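Stiseck County Capitol Annex
Public Hearing Room Safety Checklist, with comments
Completed ahead of the state budget hearings
Date of walk-through: Feb 12, 2022
Completed by: Kári Ketilsson, building services
Room: Alemneh Room, second floor
Posted occupancy: 200

Marks used: OK, Fix, Watch

1. Entrances and exits

Main double doors open fully and latch. OK
Rear exit to the stairwell. Fix. The door drags on the carpet strip and takes two pushes to open. Work order 3355 is in. It has to be closed out before the first hearing.
Exit signs lit, both doors. OK
Hallway clear of stored items. Watch. Boxes of printed budget summaries were stacked outside the clerk's office. They leave enough width to pass but should go into the copy room.

2. Seating and occupancy

Occupancy sign posted where the public can read it. OK
Rows fastened together. Fix. The last two rows are loose. Clips are in the supply closet.
Center aisle clear. OK
Wheelchair spaces marked. Watch. The floor tape is peeling on the left side.
Overflow plan. The education cuts are on the first agenda and we expect more people than the room holds. Last May the line went down the stairs. Overflow will go to the first-floor lobby with a speaker and a screen. The door officer keeps the head count and stops entry at the posted number, including for staff and lobbyists without a seat.

3. Dais and witness table

Steps to dais, handrail tight. OK
Witness table stable, no wobble. OK
Cables under the table covered. Fix. The microphone cable crosses the spot where witnesses stand up. Needs a rubber cover. Tape is not enough for a full day of testimony.
Water pitchers kept off the power strip. Watch. 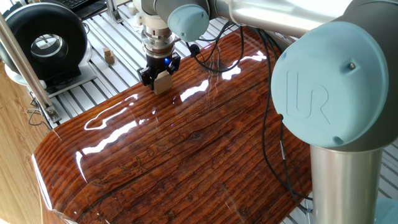

Members had asked whether the hearings could run past 6 p.m. without a break, given the number of speakers signed up. Marta wrote back on the draft of this list that a long session is fine with her as long as the door officers are relieved on time, and that last year one officer covered the rear exit alone through the whole transportation budget. She would also like the stairwell door fixed before anyone talks about adding hours. Both points are carried into section 6.

4. Fire and electrical

Extinguisher by main doors, tag current. OK
Extinguisher behind dais, tag current. Fix. The tag has expired. Vulton has the service contract and has been called.
Sprinkler heads clear of banners. OK
Emergency lights tested. OK. Both units came on and stayed on for the full test.
Press power strips. Watch. No strip plugged into another strip. Reporters bring their own, so this needs a look each morning.

5. Sound and alarm

Fire alarm heard in room with doors shut. OK
Alarm heard in the lobby overflow area. OK
Chair's microphone can be used for an evacuation notice. OK. The Bondik system has a priority button and the clerk has been shown how to use it.

6. Staffing

Door officers assigned, main and rear. Fix. Rear post has no relief listed. The schedule goes back to the sergeant.
First aid kit stocked. OK
Defibrillator in hallway cabinet, light green. OK

Items marked Fix are due back to building services before the room is opened to the public. A second walk-through will cover those items only. Comments from committee staff can be left at extension 28.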